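In Defence of the Unfilled Surface

The modern household has come to treat any clear stretch of bench or tabletop as a fault to be corrected. Storage firms encourage the habit. The Hasmont catalogue for this season lists 112 organisers, trays and stands, 18 of them intended solely for surfaces that were previously bare.

It is the view of this column that a pale, plain surface against a plain wall requires no improvement. It provides a place to set down the groceries, sort the mail or fold a shirt, and it can be wiped in a moment. A home fitted out with tiered racks must be emptied before any such work can begin, and the racks themselves must be dusted.

Baskets are a fair exception. One basket, placed to the side, collects the items in daily use and leaves the remainder of the surface free. Difficulties arise with the second and third, which tend to fill with objects that belong in a cupboard or in the recycling. 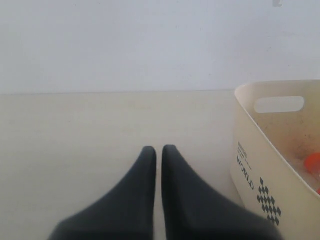 A pale surface against a white wall, with a basket at the right.

Readers considering a purchase are encouraged to wait until the end of June. If the space has been used each day in its present condition, the money is better kept. Walls, too, may be left as they are, and a small mark in the paint is no argument for a shelf.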